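Rirkell cell, bin picking station - inspection after the dropped-part stop
2021-07-19
Inspected by: Noémi Kocsis
Second check: Gergely Kozma
Copy to: Csenge Jakab (maintenance), Jolán Gál (shift planning)

**Reason for inspection.** The arm faulted during a pick run at cycle 837. The log shows a joint torque limit on the wrist, then a protective stop. The part in the fingers was released over the bin and landed in the front compartment. No one was inside the marked area. The same fault came up twice more when Gergely restarted at reduced speed, so the run was ended there.

Marks used: OK / FIX (before next run) / WATCH (look again at next inspection).

## 1. Stops and access

- [x] Emergency stop at operator desk - OK. Pressed with arm moving slowly, arm stopped.
- [x] Emergency stop on pendant - OK.
- [x] Floor marking complete - OK
- [ ] Restart needs a separate reset - FIX. After the second fault the program could be resumed from the pendant without the reset button. Parameter was probably left over from setup. Csenge to correct and test with a second person present.
- [x] Speed limit in manual mode - OK

## 2. Arm and cables

- [x] Mounting bolts, base - OK, paint marks line up
- [x] Joint covers seated - OK
- [ ] Cable slack at wrist - FIX. See below.
- [ ] Cable ties - FIX. One tie on the lower bundle had slid 21 mm from its mark. Replace, do not push back.
- [x] Connectors - OK, all hand-tight or better

The torque fault comes back to the cable run at the wrist. With the wrist turned past 135 degrees the bundle pulls tight and the controller reads the extra load as a collision. In the picking position there is plenty of slack and nothing looks wrong, so this item passed the last two times. It has to be checked at the end of travel, both directions, with power limited.

The yellow-tan cable makes a wide loop beside the orange-brown joint cover when the fingers are down in the bin. Loop size at this position is not a pass criterion any more.
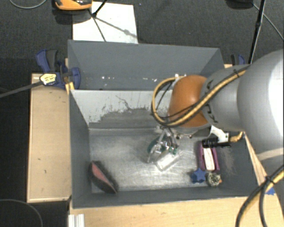 ## 3. Gripper

- [x] Fingers, visual - OK, no cracks found by hand and lamp
- [x] Finger mounting screws - OK
- [ ] Behavior on protective stop - FIX. The gripper opened on the stop. It should hold. Miklós Bárány set the output to hold during the check and we tried it 9 times with the test block, no release. Change still has to be saved to the startup file, otherwise it is lost at power-off.
- [x] Bracket beside gripper - OK, no play

## 4. Bin and clamps

- [x] Clamps at rear corners tight - OK
- [ ] Divider panel - WATCH. Worn along the lower part and there is a scratch down the pale face. No sharp edge felt. Gergely wants it replaced, I would leave it until October.
- [ ] Right wall, front compartment - WATCH. Faint scratches. Compare at next inspection.
- [x] Metal floor, front compartment - OK. Fine scuffs only.
- [ ] Bin position against taught corner points - FIX. Recheck after the clamps are retightened.

## 5. Paperwork

- [x] Fault log exported - OK, stored under Wistetti/cell
- [ ] Risk sheet updated - FIX. The sheet still says "gripper holds part on all stops". Wrong until item 3 is closed.
- [ ] Cable spec from Bondamari - asked for minimum bend radius, no answer yet

## Result

Not released. Manual mode at reduced speed is allowed for the cable work only, two people present, wrist kept under 135 degrees. Automatic running stays locked out until all FIX items are signed - the key is with Jolán.

Comment G. Kozma: I would add the end-of-travel cable check to the daily start list as well. It takes a couple of minutes.

Comment N. Kocsis: Agreed, added to the draft list. Needs a line for initials.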